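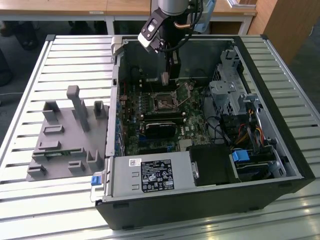 Support > Cluvus Desk > Open Tickets > Ticket 3387

Subject: Tower starts, fans spin, no picture
Opened by: Beverley Pickering, Collunthorpe office
Opened: 2021-01-18
Asset tag: 312
Status: Open, waiting on part

Reported fault: Machine powers up, the fans run, and the monitor stays black. Three beeps, a gap, then three more. It worked fine before the office move. Tried a second monitor and a second cable, same result.

Entry 1
Got it on the bench and I'm really pleased to have this one, because these older towers are so nice to work in! The side came off with no fuss and everything is easy to reach. Unplugged it, held the power button for a bit to drain it, then blew out the dust. Beeps are the same as Beverley describes. Cable from the Prullthorpe spares drawer made no difference, so I've put it back.

Entry 2
Pulled all the memory and wiped the contacts with a dry lint-free cloth. Tried one module by itself in the first slot – same beeps. Moved it to the next slot and got the maker's logo on screen for a few seconds before it froze. That's progress!
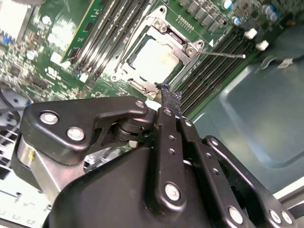
Memory faults on boards like this can come from the processor side, so I wanted to rule that out before blaming a slot. Cooler off, old paste cleaned away. With banks on both sides of the socket it's easy to lose track of which slot you're testing, so I'm noting it properly: the green module standing in the bank on the left is the one I'm treating as the test stick. Mind the load lever too. It reaches right out over the slots on the other side, and you'll want it clear before you put anything in over there.

Entry 3
Test stick went into another machine and ran clean for 233 minutes. Lovely result, the memory is good. So it's the slot or the socket.
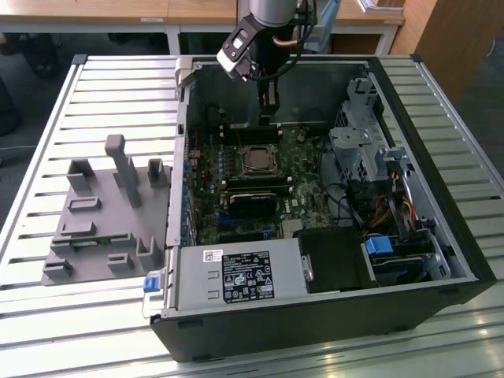

Next job was the socket itself, and I'd been looking forward to it. Chip out and into an antistatic tray. I went over the gold-tinted contacts with a magnifier and a bright lamp, working along each row. One near the corner looks very slightly low to me, but I'd like a second pair of eyes on it – Dalisay, could you have a look when you're in? Please don't touch the contacts with anything, and leave the retention frame where it is.

Entry 4
Dalisay agrees about the corner. We're not going to try bending it. Replacement board requested, due early February. Beverley, your drive is fine and I've copied your files to the loan machine, so you can carry on as normal. Will update when the board lands.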